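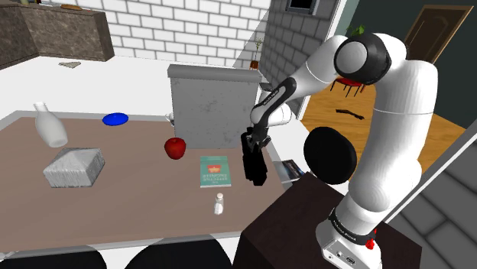
The kitchen table layout in Kincaid, with the arm parked over the clutter.

I've had the trial version of Kincaid on my work machine for a fortnight now, and since several of you wrote in after the last issue asking whether it's worth the money, I thought I'd better get my notes into some sort of order before I forget what half of them mean.

For anyone who missed it, Kincaid is the new simulation kit from Cernmont. You get a set of furnished rooms, an arm on a pedestal, a gripper and a big drawer of household odds and ends to scatter about, and you try out your pick-and-place routines on those before you go anywhere near the real thing. There are 228 objects in the basic pack. I've spent nearly all my time with the kitchen table, which has an apple, a blue plate, a salt shaker, a couple of things to read and a white bottle lying at a tilt (my nemesis, more on that in a moment).

Setting up was painless, I'm pleased to say. I had the arm moving before my tea had gone cold, and anyone who remembers my long moan about Dretano last year will know how rare that is in this house! You choose a room, choose your objects, press the shuffle button and off you go. The shuffle is the best bit by miles. It drops everything somewhere new each time, so you soon find out whether your routine can cope or has simply learned where the apple lives. Mine had learned where the apple lives.

I left it going overnight and came down to 2,876 finished runs and a log file I could more or less read over breakfast. The apple was fine once I'd sorted out my approach. The books were harder, what with being flat and the gripper wanting something to get hold of, and I ended up nudging them towards the edge of the table first. Then the bottle. Narrow neck, lying at a tilt, and every grip I tried sent it rolling. Anika Iwasaki suggested going in across the neck with the wrist turned, and that got me most of the way there, so thank you Anika, I owe you a pint.

Now for the grumbles. The help pages are thin, especially on lighting, and I had to email support twice. Tamsin Ferreira replied both times and was lovely about it, but I'd sooner have found the answer myself. The rooms are also slow to load if you keep all the background furniture switched on. You can turn the back half of the kitchen off in the settings, and I'd do that straight away unless you need it for your camera work. And I do wish you could save a shuffle you like without giving it a name first. Small thing, but it drove me up the wall.

The price is £44 a month for one seat, with a free trial to start you off. A second arm for the same table is promised for May, and I'm told you'll be able to bring over rooms you've already built in Cemar, which would save me a great deal of typing.

I've signed up for another two months. If any of you have cracked the bottle, please write in and tell me how.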